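Thảo Tăng
OK, laundry thread! I moved into the old building on Flemberg in October and I have been slowly learning how to wash clothes properly for the first time in my adult life. I have so many thoughts and my roommate has asked me to put them somewhere else. 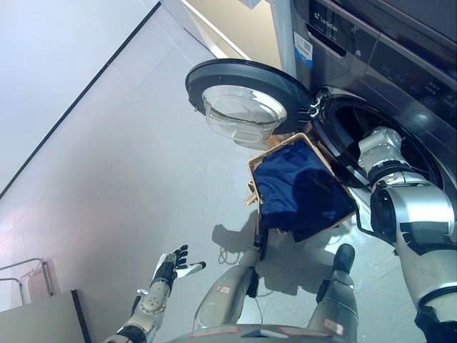
2/ So first of all: I was using way too much detergent. For years! I filled the cap to the top every single time because I figured the cap was the dose. The cap is not the dose. There are little lines inside the cap and the one you want is usually the lowest one.

3/ I cut back to that bottom line and my towels stopped feeling like cardboard within a few washes. I got weirdly emotional about a bath towel. It was soft again! I had been ready to throw it out.

4/ My aunt's explanation is that leftover soap stays in the fabric and holds on to body oils, so you end up with a shirt that smells fine out of the closet and then smells like a gym bag an hour into your day. I had four shirts exactly like that.

5/ What fixed them for me was a long soak in the tub in warm water with a scoop of oxygen powder (the plain kind, no perfume), then a normal wash with hardly any detergent. The water in the tub after was the color of weak tea. I sent a photo to everyone I know. Two people replied.

6/ Please don't do that with wool or silk. I'm putting it in its own post so it doesn't get lost. Oxygen powder and wool do not get along.

7/ Wool deserves more love in general. I used to be scared of it and just never wore the good sweater my grandmother gave me. Now I wear it all the time and wash it maybe twice a winter. It mostly wants to hang near an open window overnight.

8/ When it does need a wash: cool water in the sink, a tiny bit of wool soap, push it around gently, let it sit ten minutes, rinse. Don't wring it. Roll it up in a towel and kneel on the towel. Then lay it flat somewhere the cat can't get to. (I have not found this place yet.)

9/ Stains! My favorite part. I keep a cheap bar of plain white laundry soap by the sink and it has beaten every fancy spray I ever bought. Wet the spot, rub the bar on it, work it in with your fingers or an old toothbrush, leave it while you make dinner.

10/ Things the bar has gotten out for me so far: collar grime, grass, soy sauce, foundation, a pretty scary amount of turmeric (that one took three tries plus an afternoon in the sun).

11/ Things it has not gotten out: ballpoint pen. If anyone has a trick for ballpoint on cotton that isn't hairspray, I want it. I tried the hairspray. I now have a pen stain that smells like prom.

12/ Cold water for blood, always, and as fast as you can. My mom drilled that one into me as a kid and it's the only piece of laundry knowledge I brought with me into adulthood.

13/ Grease is the sneaky one. You don't see it when it's wet and then the shirt dries and there's a dark spot right on the front. A drop of dish soap straight on the dry fabric, rub, wait, wash. Check it before it goes anywhere near a dryer, heat makes it so much harder to shift.

14/ I've mostly stopped using the dryer anyway. There's one down the hall that everybody shares and it takes forever. I bought a folding rack and put it by the big window and I love it. The whole room smells like clean cotton on laundry day.

15/ Rack tips from someone who did it wrong for weeks: leave gaps. Snap each thing hard before you hang it, it gets out half the wrinkles. Shirts go on hangers and the hangers go on the rack. Jeans hang from the waist, upside down looks clever but they take a whole extra day.

16/ And point a fan at it! Just a regular fan on low. In a small apartment this changed everything for me – stuff used to sit there damp for two days and get that sour smell, and now I hang it after dinner and fold it at breakfast.

17/ Softener: I quit. I know people love it and I loved it too, I had a lavender one I was very attached to. But my workout clothes stopped soaking up sweat and the towels just pushed water around. If you miss the scent, put a little bag of dried lavender in the drawer. Same effect, lasts for months.

18/ Sorting, the controversial one. I used to do darks and lights and that was it. Now I sort by how heavy things are and it works SO much better. Jeans and towels beat up your T-shirts if they all go in together. My thin tops have stopped getting those tiny holes near the hem.

19/ I still keep new red and navy things apart for the first few washes, though. I learned that from a pair of socks and a white duvet cover. The duvet cover is pink now. It's a nice pink.

20/ Zippers up, buttons undone, pockets checked. I say it out loud like a pilot. Pockets checked matters most, because one tissue in one pocket will get on every single black thing you own.

21/ Speaking of – if the tissue thing happens, don't wash it again. Let everything dry completely, shake it out on the balcony and go over it with a lint roller. Wet tissue just smears.

22/ Someone asked about socks in the replies. Mesh bag. One bag, all the socks, straight from the bag to the drawer. I haven't lost one since I moved in, and in my old place I had a whole bowl of singles that I kept for years out of hope.

23/ Bed sheets: tie or pin the corners of the fitted one before it goes in, or it'll swallow everything else in the load and you'll find one sad wet pillowcase balled up in the corner. I use two big safety pins.

24/ And no, I can't fold a fitted sheet. I've watched all the videos. I fold it into a sort of dumpling and put it inside its own pillowcase with the rest of the set and close the closet door.

25/ The thing that surprised me most is how much I like doing this now? I put on a podcast, I make a pot of coffee, I have my little soap bar and my toothbrush. It used to be a mountain in the corner of my bedroom that I felt bad about every night.

26/ What got me over that was doing small loads on a normal weeknight. I used to save it all for one giant day and hate that day. Now it's something that happens while I cook.

27/ Next up I want to learn mending. I've got a linen shirt with a ripped elbow and my neighbor says she'll show me how to patch it so the patch looks good on purpose. I've already picked out a mustard thread.

28/ If you've got laundry tricks from your mom or your grandpa or whoever, please reply with them! Especially ballpoint. I'm going to try every one of them on this same poor shirt and report back.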